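Constitution of Itevitz

The Constitution of Itevitz is the basic law of the Republic of Itevitz. It sets out the powers of the president, the National Assembly and the courts, and lists the rights of citizens. The present text replaced the Provisional Charter, which had been in force since the end of the regency. It has been amended six times, most recently to change the way judges of the Constitutional Court are chosen.

Background

The Provisional Charter was written in a few weeks and was meant to last for one year. It gave the president the power to issue decrees when the Assembly was not sitting, and it did not say how long a recess could be. Under President Ettore Caputo the Assembly was often in recess from early summer until the budget session, and most economic laws of the period began as decrees. Courts could review a decree only if the Assembly asked them to.

Opposition to this arrangement came first from the municipal councils of the north, above all Navberg, where a decree had moved port fees from the city to the national treasury. The city sued and lost on the ground that it had no standing. The ruling, known as the Navberg Port case, was widely criticized by lawyers and is still taught as the main argument for a new constitution.

Student groups and the dockworkers' union took up the issue, and a petition for a constituent assembly was handed to the presidential office in July. Caputo at first refused to receive it. After the resignation of his interior minister he agreed to hold an election for delegates.

Drafting

The Constituent Assembly had 163 members, elected from party lists in 15 districts. No party held a majority. The largest group was the Civic Union, led by Vittoria Pellegrini, followed by the Agrarian Party and the Labor Front. Delegates from the coastal districts often voted together across party lines on matters of local finance.

The Assembly met in the former customs house at Rarnside because the parliament building was under repair. Nestor Dizon, a retired appeals judge without party membership, was elected chair on the third ballot. Most of the text was prepared by a drafting panel of seven delegates, which worked in closed session. The panel's minutes were kept sealed at the time and have since been published in part.

Three questions took up most of the debate: the president's decree power, the selection of judges, and the status of the municipalities. The Civic Union wanted to end decree power entirely. The Agrarian Party wanted to keep it for floods and crop failure. The final wording, proposed by Rosalba Rinaldi of the Labor Front, allows decrees only during a declared emergency and makes them lapse unless the Assembly confirms them.

The draft was approved in a national referendum. Turnout was lowest in the southern hill districts, where the Agrarian Party had asked its supporters to stay home in protest at the land tax article.

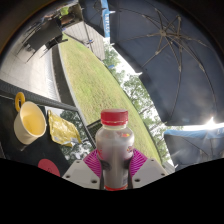
Structure and contents

The Constitution has a preamble and 15 chapters. The early chapters cover the state, its symbols and the rights of citizens. The middle chapters deal with the branches of government, and the later ones with public finance, local government, defense and amendment.

The president

The president is elected by direct vote for a single term and cannot run again. The office appoints the prime minister, who must then win a vote of confidence in the Assembly. The president may return a bill once for further debate. If the Assembly passes it again by an absolute majority, it becomes law without the president's signature.

The National Assembly

The Assembly has one chamber. Members are elected by proportional representation in the same districts used for the Constituent Assembly. Recesses are limited by law, and a permanent bureau must be able to recall members at any time. The Assembly approves the budget, ratifies treaties and can dismiss individual ministers.

The judiciary

Ordinary judges are appointed by a Judicial Council and serve until retirement age. The Constitutional Court sits at Kozma and reviews both laws and decrees. Cases may be brought by the president, a group of Assembly members, any lower court or any municipality. The last of these was added as a direct answer to the Navberg Port case.

Municipalities

Cities and rural communes have their own elected councils and may raise certain taxes. A fee or tax assigned to a municipality cannot be withdrawn except by an act of the Assembly, and the municipality must be heard first.

Amendment

An amendment must pass the Assembly by a two-thirds vote in two sittings, with an election held between them. Changes to the chapter on rights also need a referendum. The first four amendments were technical and passed with little debate. The fifth lowered the voting age. The sixth took the choice of Constitutional Court judges away from the president and divided it between the Assembly and the Judicial Council.

A proposal to allow presidents a second term has been put forward more than once. It reached a first vote under Pellegrini's government and failed when the Labor Front withdrew its support.

Reception

The legal historian Ginevra Fiore has described the Constitution as a reaction to a single presidency, and has argued that its authors gave too little thought to what would happen if the Assembly itself could not form a majority. Others point to the long coalition talks that have followed most elections. Supporters answer that no government has ruled by decree since the text came into force and that the Constitutional Court has remained independent of the parties.

The chapter on local government is generally seen as the most successful part. Disputes over its wording make up a large share of the Court's work, most of them about shared roads, water charges and port income.

See also

Navberg Port case
Provisional Charter of Itevitz
Constitutional Court of Itevitz
Elections in Itevitz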